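The week the pens won

Posted Sat 10 April

I have been putting off writing this one up, mostly because the fault was mine and I spent three days blaming other things.

The task we've been stuck on is picking up pens. Ordinary black pens on a white table, a few at a time, in whatever direction they happen to land. I picked it because I thought it would be a quick win before we moved on to something harder. Rūta Grigaitė, who has the desk behind mine and a longer memory, said that I had used the words "quick win" about the spoons as well.

For most of last week it went fine. The arm came down, closed on a pen, lifted it and put it in the tray. Then on Tuesday afternoon it came down, kept coming down, and pushed the fingers into the tabletop hard enough to stall a motor. There was a noise like somebody treading on a biscuit tin. The pen itself shot off sideways and we found it under the Koppel bench the next morning.

The first thing I did was press the stop button, and I'd like some credit for that. The second thing I did was press start again to see if it would do the same thing twice. It did.

Now, there is meant to be a force limit for precisely this situation. The Dromby controller watches the load on the wrist and, if it goes over whatever you've told it, everything freezes and you get a red line in the log. I went and looked at the log. No red line. According to the controller, the arm had been having a lovely day.

So I blamed the wrist sensor. I took it off, cleaned the connector, put it back and pressed on it with my thumb while watching the numbers. The numbers went up. I pressed harder and they went up more. A perfectly good sensor, in other words, and I'd stripped the thread on one of the screws getting to it. 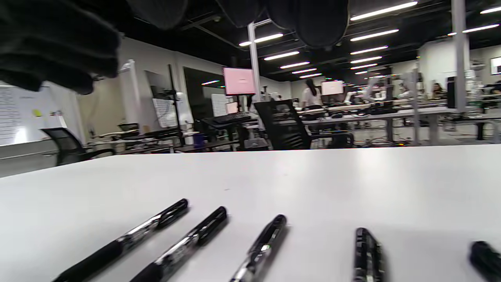
Next I blamed the pens. They're shiny in places and see-through in others, and depth cameras have never cared for either. My theory was that the camera was looking straight through the barrel, or getting a reflection off it, and deciding the pen was lower than it was. I was very taken with this theory. I wrapped one pen in masking tape, ran it again, and the arm drove that one into the table with equal enthusiasm.

Telmo Marín came over at this point, having heard the noise, and asked what the limit was set to. I said ten. He asked ten what. I said newtons, in the tone of a man who has not checked.

I'll spare you the next hour. When we moved from the old Mirneck software to Undolance in the spring, I copied the settings file across by hand. The old one wanted the limit in newtons. The new one wants it as a raw reading from the sensor, and it will refuse anything below 200. It doesn't tell you it has refused. It quietly goes back to its own default, which for our wrist is so high that you could stand on it. The settings page went on showing my 10 the whole time, because that was what I'd typed, and it saw no reason to upset me.

That left the question of why it had behaved until Tuesday. The answer was the table. Somebody had raised it a bit (me, on Tuesday, after lunch, because my back hurt) and hadn't run the height calibration afterwards. The arm was going exactly where the table used to finish and the air used to be. With a working limit, it would have touched down, complained and stopped. I'd have been annoyed for five minutes.

What bothers me is how long the limit had been doing nothing. I went back through the logs and there were 559 runs since the move, every one of them with no real force protection on it, and several with my hand in the tray fishing out a pen while the arm was on its way up. I don't do that any more.

The limit is now set to 836, which stops the fingers before they mark a sheet of card on the tabletop. I tested it with the card. There's a new check at start-up that reads the value back from the controller itself and won't let the arm move if it doesn't match the file. Rūta wrote that part. She also wants a bump test every morning before the first run – come down on a foam block, make sure it stops – and I've agreed, having no position left to argue from.

Still outstanding: one bent fingertip, one stripped screw, and the table, which is staying where it is. My back still hurts. The spoons start again in June.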